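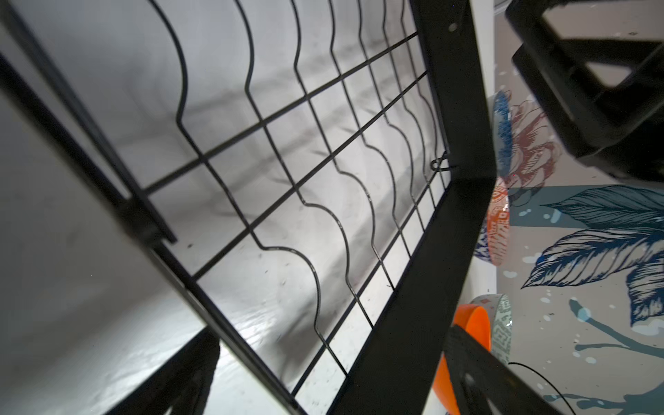

The lunch club in Pusutbridge should have kept its old opening hours through the winter, according to one reply to our members' survey, and several people told us much the same in person.

Heverine Community Lunches – progress report to the Stolari Fund
Posted in November by the Heverine project office
3 comments | 2 shares

We took that reply to heart, and it seems right to begin with it. When we last wrote to you we had just moved the start of lunch from noon to half past twelve, hoping it would suit people coming in on the later bus. It did suit them, but it left our earliest members standing around in their coats, and they let us know! So the doors now open at 11:30 again, with soup and bread on the side table for anyone who would like it, and the main meal follows when the bus is in.

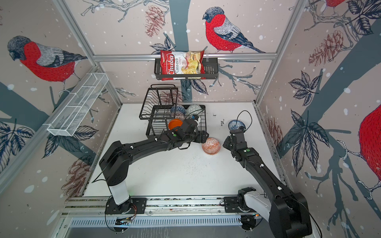
The second piece of news is that membership has reached 105, which is more than we dared hope for when we filled in your application form at the kitchen table last spring. A good many of the new faces come from the Mai side of the river, where the old café closed, and they have brought their card games and their strong views on gravy with them.

Spending is close to plan. Vegetables cost more than we budgeted for, though the rent came in lower, and we would like your permission to move the difference across. We have also put off the trip to the coast until the spring – the coach company could only offer us dates in the worst of the weather.

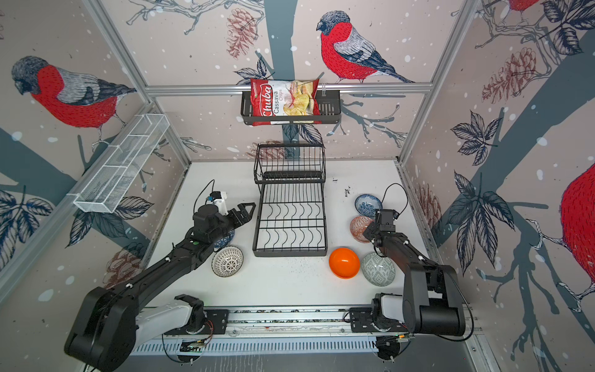 Kitchen things, with birds on the walls behind.

Before our next report we hope to start a monthly supper and to settle the lease on the hall. The landlord has been very patient with our questions, and we expect a draft from him shortly. We will send you a copy along with the updated budget sheet.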